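Subject: Re: [manip-list] Flilorix open day, anyone going?

On the open day in July, someone wrote:
> Is it worth the train fare? Last year was mostly slides. I would like
> to know if the Cadeck grasp planner runs live, and on what. Also
> whether they let visitors pick the target item.

I went to the afternoon session. It runs live. The set-up is a mock greengrocer's: produce in shallow wooden crates on wooden bases, and a grey plastic shopping basket for the robot to carry. Visitors may name the item, but only from a printed list of 27.

Points noted:

- Cadeck plans the grasp, Nina does the speech side. They are separate processes and Nina can be switched off.
- Cycle time was roughly 100 seconds per item by my watch, most of it planning.
- The handout claims 1,055 logged grasps. No failure rate is given. I asked and was told it would be in the autumn report.
- Long thin items in a heap remain the hard case. The planner rejected 4 candidate grasps on one request before it moved.

Wrist view first, then two from head height.
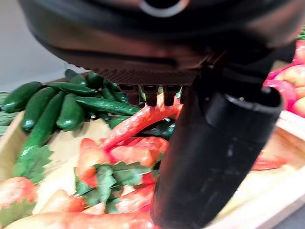
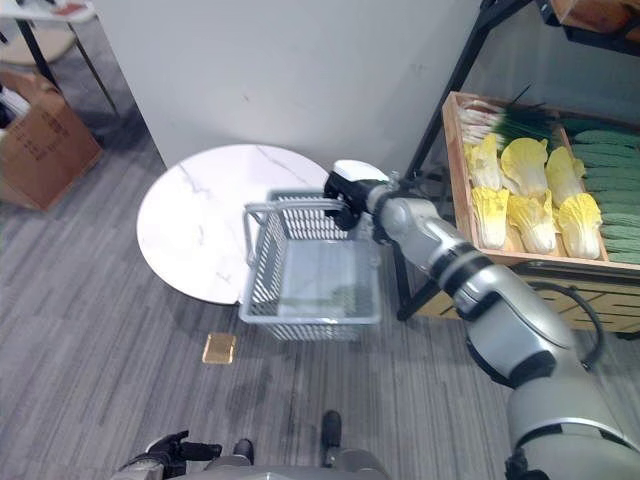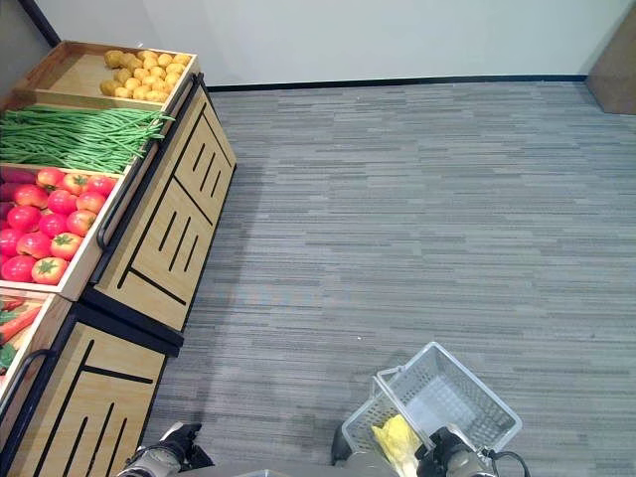
On last year's slides: there were still some, but they were kept to the first half hour and can be skipped. The Brondo interface was announced there and not shown. If you need force data, ask at the desk for the log format sheet, as it is not in the handout. I can scan my copy for the list if there is interest.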